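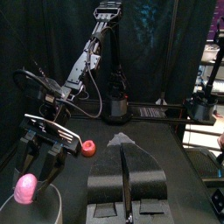 How to curtain off a work table on three sides

I put off doing this for most of a year, and then it took one afternoon in September. If you've got a square table in a room with too much going on behind it, fabric is the cheapest fix I know, and you don't need to be handy (I'm not!).

What I used: dark green-black curtains from Stekar, a ceiling track kit from Skelter, a stepladder, a tape measure, a pencil and a handheld steamer.

1. Put the table where it's going to live before you measure anything. I did it the other way around in our Mastdale place and ended up with a row of holes to fill.

2. Mark the track line on the ceiling, back and both sides. Leave enough room to walk between the table and the fabric, or you'll be brushing against it all day long.

3. Buy more width than you think. You want long vertical folds, and a curtain pulled flat shows every crease and lets light through at the seams.

4. Hang the back first, then the two sides. Let everything drop overnight before you touch the hems.
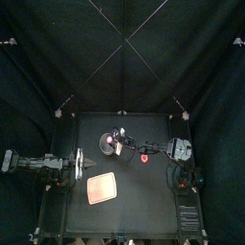

5. Steam from the top down, slowly. Some dark fabrics get a shiny patch if you park the steamer in one spot, so test a corner first.

6. Sort out your light. Mine came up bluish on the cloth until I swapped the bulb, and I still get a bit of it in the evening. Moving the lamp a few inches helped more than buying a fancier one.

A word on the tabletop: go matte. I tried a glossy one and got reflections everywhere — back it went. A dark gray-green sits nicely with the curtains, and a gray bowl or anything pink stands out fine against it.

Keep a lint roller close by. Dogbe makes a wide one that does a whole panel in 5 minutes, and with fabric this dark you'll be using it a lot.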